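Business > Automation > Interviews

Print this article | E-mail this article

"You cannot teach a door with words": a talk with Kiprono Sang of Imereck

6/24/23

Kiprono Sang came to the interview with a small backpack and took out of it a pair of hand-held grippers, which he put between our coffee cups. They are the main part of the kit that his company, Imereck, rents to firms that want to teach robots simple tasks. A person holds one in each hand, does the work in the usual way, and the recorded movements are later used to train a robot arm.

"People see it and ask me where is the robot," he said. "I tell them the robot comes at the end. First we need a human who is patient."

Imereck began in Lerusberg with 3 employees and one room. Sang had worked before in the service department of an elevator company, and he says he learned there how much time a building takes from a machine. "An engineer makes a nice arm, it can pick up a cup, everybody is happy. Then you bring it to a real corridor and it has to pass through a door. The project stops for half a year."

For this reason doors are now a large part of the work. Customers ask for handles more than for anything else, and Sang speaks about them with a lot of feeling. A lever is easier than a knob, he explained, but a lever also has its own character. Some have a strong spring. Some must be pushed almost to the end before the door opens. The person with the grippers feels this at once and corrects the movement, and the correction is the thing the customer pays for.

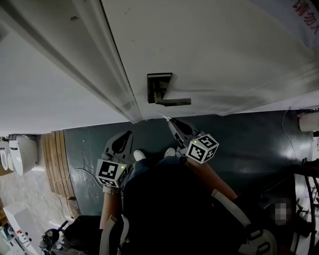

I asked him if the work is tiring. He thought about it before he answered. "The grippers are not heavy, but your arms are in front of you all the time. After 20 minutes we make a pause, this is a rule. When somebody is tired the movements become lazy, and then the robot learns to be lazy also."

The rental includes the two grippers with their marker cubes, the harness, the software and one day of training at the customer's place. The price is 874 dollars a week, and Sang did not try to tell me that it is cheap. A smaller company, he admitted, may find it difficult. He recommends that such customers plan all their tasks in advance and take the kit for one week only. For one simple task he asks for 100 good recordings as a minimum.

Not everybody is fully satisfied. Yolanda Obi, who rented the kit for her cleaning company Bravitz, told me by telephone that the recordings were good but the software was slow in showing which of them had failed. "We found out in the evening, and then we had to repeat them the next morning," she said. She also wished for a manual with more pictures. Still, she would rent it again, mostly on account of the training day, which was given by Sang's colleague Nicanor Olvera. "He let us make our mistakes and did not take the thing out of our hands."

When I repeated her criticism to Sang, he nodded. A new version of the software should come in November, and it will mark a failed recording during the session. About the manual he only laughed and said that he wrote it himself.

At the end I wanted to know if he uses a robot at home. He does not. His wife has asked for one that folds shirts, and he has told her to wait. "Cloth is much worse than doors," he said, and put the grippers back into the backpack, each one in its own sock.

Print this article | E-mail this article

Related items
Seidu Agyeman: Why our warehouse went back to fixed arms
Rent or buy? Costs of training equipment for small firms
Xolalpa opens a second test hall
Crisóforo Villaseñor on service contracts and what they leave out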